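Keeping Cords in Order in the Workroom (and Everywhere Else)
Posted August 28, 2025

I put off sorting out the cords in our workroom for longer than I care to admit. Every January I would promise myself a proper weekend of it, and every January I would open the bottom drawer, look at the nest in there, and shut it again. So if you have a drawer like that, please know you are in good company. What finally got me going was needing one particular charging cord and going through the whole drawer twice before finding it in my coat pocket.

Start by getting everything out. I do mean everything, including the ones behind the bookcase that you've made your peace with. Spread an old sheet on the floor and lay the cords on it in lengths. Anything with a cracked jacket, a bent prong or a spot that has gone stiff and shiny goes straight in a bag for electronics recycling. Please don't wrap a split power cord in tape and carry on, however thrifty it feels. My father did that all his life and I still shudder.

Next come the mystery cords. I give each of these a small paper tag with the date on it and put them in a shoebox on the high shelf. If I haven't gone looking for one in 12 months, out it goes. I was strict about this the first year and regretted only a single cord, which belonged to a label maker I didn't even like.

Now for coiling. Most of us were taught to wind a cord around the elbow and thumb, and it does look tidy, but it puts a twist in the cord with every turn, and that's why it springs into knots the minute you let go. Try the over-under way instead. Make one loop the ordinary way, then for the next one turn your wrist so the cord tucks under, and keep going back and forth. It will feel clumsy for the first few tries — I practiced in front of the television — and then one evening your hands simply get it.

For holding the coils I've tried nearly everything. Twist ties from bread bags are free, but the wire inside can dig in if you pull them tight. Rubber bands dry out and stick. What I like best are soft hook-and-loop straps, and I buy the long roll from Wotex and cut off whatever length I need. Bright colors are worth having, by the way. I use orange in the workroom and blue in the kitchen, and things do find their way home a little better.

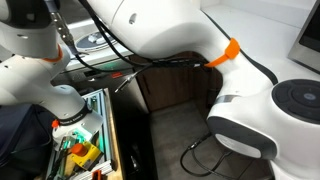 Cords that stay plugged in need a different sort of care from the ones in the drawer. If something on the bench gets moved, pulled out or swung around, the cord has to have enough slack to go with it. Move the thing as far as it will ever go, both ways, and only then fasten the cord down. Leave a gentle loop near the plug so the plug itself never takes the pull. Strap snugly, but you should be able to slide a fingertip underneath.

Anything that lies on the floor deserves a second look too. Run it along the wall where you can, or under the back of the bench, and if it absolutely must cross a walkway, get one of those flat rubber covers with the sloping sides. A rug over a cord is a bad idea twice over — you can trip on the lump, and the heat has nowhere to go.

Bogdan Barbu, who ran the hardware counter at Voicu until he retired, taught me to label both ends of a cord. I'd always done just the plug end, and then stood behind the desk wondering which tail belonged to what. A fold of masking tape and a fine marker will do nicely. Write it before you stick it on, as it's miserable trying to write on a curve.

Every few months I go around with a barely damp cloth and wipe down the cords, unplugged of course, and let them dry all the way before they go back in. Dust builds up in the loops more than you'd think. For the plugs and sockets I use a dry, soft paintbrush, the cheap kind, and never any spray.

My drawer now has 5 dividers in it, cut down from a cereal box, and it still closes. The extension cords hang on the pegboard by the door. I'm still looking for a good way to store the Christmas lights, so if you have one that doesn't involve a coat hanger, do write and tell me.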